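I drove 60 miles to the paper crafts fair in Dostthorpe with a firm budget and a short list. The list said one thing: green ink pad. I came home with 193 sheets of patterned cardstock and no green ink pad.

Oct 6, 2022

The fair fills the old school gym, and the line for parking starts before the doors open. Stampers are polite people until somebody mentions a door prize. 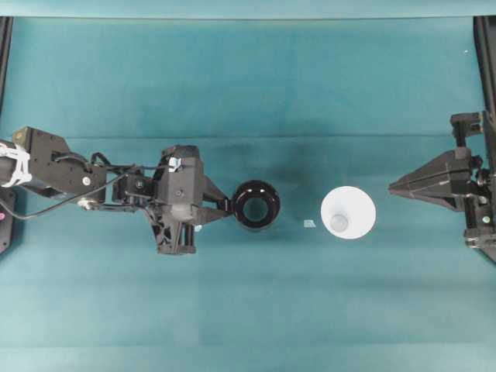 My first stop was the Florkusham table, where Iolanda Batista was teaching a watercolor wash on shaker cards. She made hers in two minutes flat. Mine took most of the class and came out looking like a puddle with a birthday message. She told me it had "a lot of movement." I am choosing to be flattered.

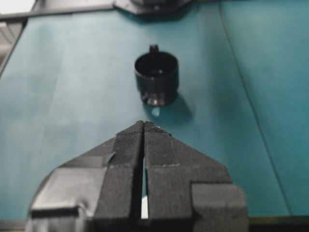

2 min read

After that I got in line for the die-cutting demo – a long one, with folding chairs for those who had planned ahead. Welington Leite ran it, and he cut a whole wreath out of scrap while answering questions about storage. Everyone wants to know about storage. He keeps 82 dies on magnetic sheets in a filing cabinet, and you could hear the envy. 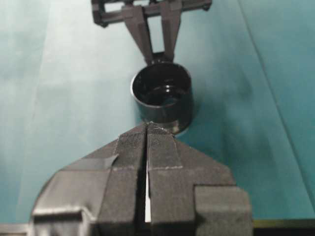

Lunch was a grilled cheese from the gym kitchen, eaten standing up with my bags between my feet. I had glitter on my sleeve by then and I'm fairly sure some went into the soup.

The afternoon was card swaps. You bring ten, you leave with ten, and you try not to look let down when your own style comes back to you from a stranger who does it better. I got a lovely embossed fern and a snowman with alarming eyebrows. 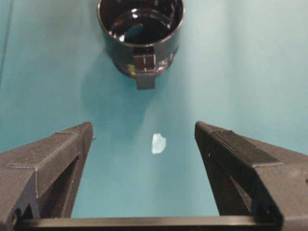

The next one is in July, same gym. I've already put the green ink pad on the list.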